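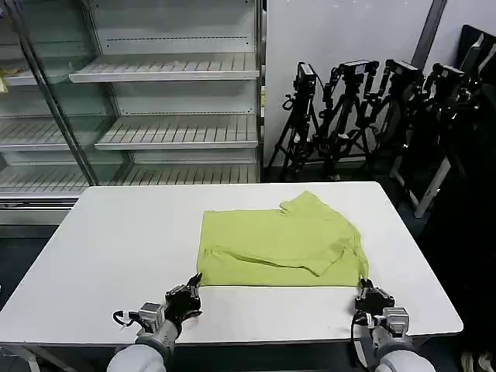

Who Decides When a Shirt Is Folded?

I own perhaps a dozen T-shirts I would describe as folded. My mother would describe two of them that way, and a store manager would send all of them back. I bring this up because I have spent much of the spring reading papers in which a robot folds a T-shirt, and nearly all of them report a success rate, and I would very much like to know who was in the room when success was declared.

The paper that set me off is the one the Ritchie group put out in April. You may have seen the video. Two arms, two black hands, a white table, a shirt in a shade of lime green that I assume was chosen by someone with strong feelings about contrast. The headline result is that the policy folds a flattened shirt 83 percent of the time. It's a good paper. I say so early because the rest of this is going to sound ungrateful.

The method is straightforward. A person drives the arms through a lot of folds, the system learns from the recordings, and then it is let loose on the table while the authors hold their breath. What the group adds is a second stage in which the policy's own bad folds are sorted and fed back in, each labeled with the moment things went wrong. They call this stage Hastance, a name I have failed to find an explanation for anywhere in the text or the appendix. It helps. Without it the number is well down in the sixties, and the ablation is done properly, with the same shirts and the same starting positions.

So what is a success? Section five says a fold succeeds if the final state is "compact and approximately rectangular." That's the whole definition. I read it several times, looking for the rest of it. A shirt with one sleeve lying back across the front at a slant is, if you squint, approximately rectangular. A shirt with the collar bunched up in one corner is approximately rectangular as well, with a lump. I have packed suitcases to this standard for most of my adult life and would never have thought to publish.

I wrote to Ludmila Mikuš, the first author, and asked how the call was made. She answered the same evening, which was decent of her, and said that two people from the lab looked at each fold and talked it over if they disagreed. How often did they disagree? They hadn't kept track. She thought it was rare. I believe her, and I also think two people who share a desk and a deadline will tend to see rectangles in the same places.

I'm not accusing anyone of cheating. I have done this kind of scoring myself, years ago, on a towel project at Skesar that never amounted to much. You stand by the table after lunch. The arms have been at it since morning. The towel comes to rest in something like a square and you feel a wave of warmth toward it. By four o'clock you are grading the towel the way you would grade a child who has clearly tried. Then someone from another team wanders in, looks at the pile, and asks when the robot is going to start.

Igor Bartoš ran a small and slightly cruel test of this at Usuteo last year. He took 24 final photos of folded shirts from his own group's runs and sent them to people with no interest in robots, among them his sister-in-law, who works in a clothing store. He asked for a yes or a no. His own lab had passed nearly every one of them. The outsiders passed fewer, and the sister-in-law passed 9. She also sent notes. Igor put the notes on a slide, and the one I remember is "this is a pile with ambitions."

He never wrote it up. When I asked why, he told me there was no venue for it. A paper that says "our method works less well than we said" doesn't have a natural home, and a paper that says "everyone's method works less well than they said" has a home but no friends. I think this is a shame. I would trade several of the architecture diagrams I have admired this year for one honest table of his sister-in-law's opinions.

The usual answer to this complaint is to measure something. Take the outline of the folded shirt, fit a rectangle to it, report the overlap. I was keen on that for a while, and Maham Soomro talked me out of it over a long phone call. Her point was that a score like that can be high for a shirt that has been folded into a mess with neat edges. The camera sees the top layer. Whatever horror is going on underneath, the sleeves wadded up, the hem doubled under, stays between the shirt and the table. A person picks the thing up, it falls open, and the overlap score has nothing to say about it.

Maham's own proposal is so plain that I laughed at it, and then felt bad about having laughed. Pick up the shirt. Put it on a stack. See if the stack stands. She asks for six shirts in a row, folded by the robot and stacked by a person who isn't allowed to tidy them. If the pile leans over, it goes in the paper as a pile that leaned over. She has been trying it with her students, and they hate it, since one sloppy fold near the bottom spoils everything above it. To me that sounds like laundry.

There are objections. Murdo Dow, who reviews more of these papers than is healthy, says a stack test punishes early work. A group that has just gotten two hands to take hold of two corners of a hem without dragging the whole garment onto the floor has done something hard, and it seems mean to then ask about the stack. He's right that it's hard. Cloth is awful. It has no shape of its own and it never does the same thing twice, and I have watched very capable people lose an afternoon to one sleeve.

But then say that. Write "the robot reliably takes the near corners and brings them up" and give me the number for that. I'd be glad to read it. What I object to is the word "folds" doing all this work alone, in the title, in the abstract, and again in the video caption, while the definition sits in section five looking at its shoes.

Iona Lamont, who ran the recording sessions for the Ritchie paper, made an argument I found harder to shake off. The scoring is loose, she said, but it is equally loose for every method in the table, so the comparison holds. If Hastance beats the baseline under a generous judge, it probably beats it under a stingy one. I grant her most of that. My worry is that generosity isn't spread evenly. A method that tends to end in a tidy outline with trouble inside gets the full benefit of the doubt, and a method that ends flat and crooked gets none, though I know which of those I would sooner put on in the morning.

She also let me have the final photos from the full test run, all of them, good and bad, in a shared folder, without my having to ask twice. More groups should do this. I went through them one evening with a pencil and my own standards, which as I've explained are low. My figure came out under theirs, though not by as much as I had been hoping when I sat down to write this.

I've since sent the folder to Igor's sister-in-law. She wants to know if she is being paid.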